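Budget for a two-arm tabletop cell: what do I keep forgetting?

Posted by Hema Kurup in Equipment and Purchasing

We run one bench with two arms for small sorting and put-away tasks. I have to submit a plan for a second bench and want it to match the first closely enough that programs and spare parts carry over. The arms and grippers are quoted. What I don't have is a sensible figure for everything else. My draft has $2705 for the table, cabling, fingers, task objects and mounting hardware, and no line at all for spares. The arms come through Kadow, the controllers through Brandes.

Specific points I would like input on:

Whether to buy one large table or two sections bolted together.
How many spare finger sets to hold per gripper.
Whether cable replacement belongs in the equipment budget or in maintenance.

The current task is putting markers back in a pen holder, with other items left on the table. The second bench would run the same work.
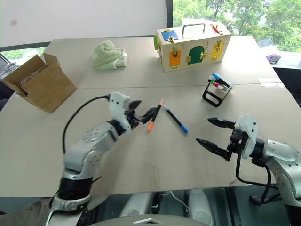

Kerkisetti, November 25, 2020

The existing bench stands next to a window. I can specify blinds for the new one if people think the cost is justified. Lead time on the arms is long enough that the rest can be ordered later, but it all has to be in the same request.

3 replies

wonura_bench
Hold 2 spare finger sets per gripper. Pointed fingers reaching for thin objects on a hard tabletop will hit the surface sooner or later, and the tips go first. Our supplier charges $294 a set, so it is not a small line when you have four grippers across two benches. Ask whether the fingers can be bought separately from the gripper body – some sellers only list the full assembly until you call.

Cables: put the first replacement set in equipment and everything after that in maintenance. If your gripper cable runs outside the arm in a loop, check the slack at full wrist rotation before you order lengths. We ordered by arm length alone and had to reorder.

tk_fixtures
Just get one big table. Seams are a pain.

Marlow R.
I disagree with the reply above, or at least it depends on your doorway. Ours would not have taken a one-piece top. A two-section top is fine if you level both halves after the arms are mounted and check again a month later. Thin parts such as markers can catch on a raised edge, so keep the main pick area on one section. Add leveling feet and a long straightedge to the list.

Buy the blinds. Daylight changes through the day and any vision setup tuned in the morning will need checking in the afternoon. Also buy duplicates of every task object now, including the pen holder. We lost our original bin in October and the replacement had a different opening, so the approach positions had to be taught again.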